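The Bottom Drawer

Cayetano Casado had been waiting all winter for a machine that could put things away.
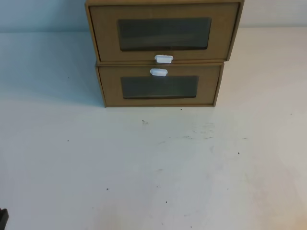

He wanted one that could put away anything, in any drawer, in anybody's kitchen, and he had said so to his sister, to the man who cut his hair, and to Sheila Dunmore, who ran the test bench at Rivska and had heard it more than the other two together.

"Drawers are hard," Sheila said.

"Drawers are wonderful!" said Cayetano. "Think what's in a drawer. You pull, and it sticks a little, so you pull a little more, and then you know just when to quit. My grandmother could do it with her hip."

"Your grandmother had a better hip than this one has hands."

The robot was called Esteban. It had two arms and a good deal of patience, and on paper it had learned to fold a dish towel, wipe a counter and load forks into a rack. The forks mostly went in the right way up. Cayetano had written the part that was supposed to open and close things, and he loved it the way some people love an old car – loudly, and in front of guests.

They started a little after lunch. The job sounded like nothing at all. Open the bottom drawer, put a spool of thread in it, close the drawer. A shop called Pisitz wanted help with its back counter, where buttons and thread and zippers came in all day and had to be tucked away by color, and the owner had told Sheila she'd believe in robots when one could do it without knocking the whole stack over.

On the first try Esteban found the handle, took hold of it, and pulled the entire unit toward itself, drawer and box and everything on top. It stopped politely at the edge of the table.

"Well, it's closed," said Sheila. "It's very closed."

"It got the handle, though! Did you see how it came in? Straight in. In March it was grabbing at the air."

He pushed the stack back and squared up the fronts with his palms. Sheila wrote down a line. She had a notebook with 202 tries in it already, most of them ending in the same word.

The second try was worse and the third was about the same. On the fourth, the arm put one set of fingers against the side of the box and pulled with the other, and the drawer slid out, smooth as you like, and Cayetano made a noise that brought a man in from the hallway.

"Hold on," said Sheila. "Thread."

Esteban picked up the thread. It held the spool over the open drawer for what felt like a long time. Cayetano was whispering to it, and Sheila, who would have denied it, was leaning forward in her chair with her pen in the air. The spool dropped. It bounced once on the bottom of the drawer and rolled to the back, and the arm came around and pushed, a bit crooked, then less crooked, until the front sat flush.

"60 seconds," said Sheila. "Near enough."

"A minute! That's nothing!"

"I can do it in two seconds, Cayetano. So can a child. Pisitz gets 400 spools on a busy morning."

"Sure. But you'd hate it. By spool 10 you'd be throwing them." He was already resetting the table, talking with his back to her. "And it put a hand on the side. I never told it to do that. I gave it a whole lot of people opening a whole lot of drawers and it picked that up, that little thing you do with your other hand and don't think about. That's the part I couldn't have written down if I'd had a year."

Sheila looked at the notebook. She wrote the time, and the word "in," and after a moment she underlined it, though she didn't as a rule.

"The people at Senach say they'll have theirs doing laundry by April," she said.

"Good for them! I hope they do. I'd buy one." He held out the spool to the robot, changed his mind, and set it down a little farther to the left, where it would be harder to reach. "Will it get the top drawer, do you think?"

"No," said Sheila, and turned to a clean page. "Go ahead, run it."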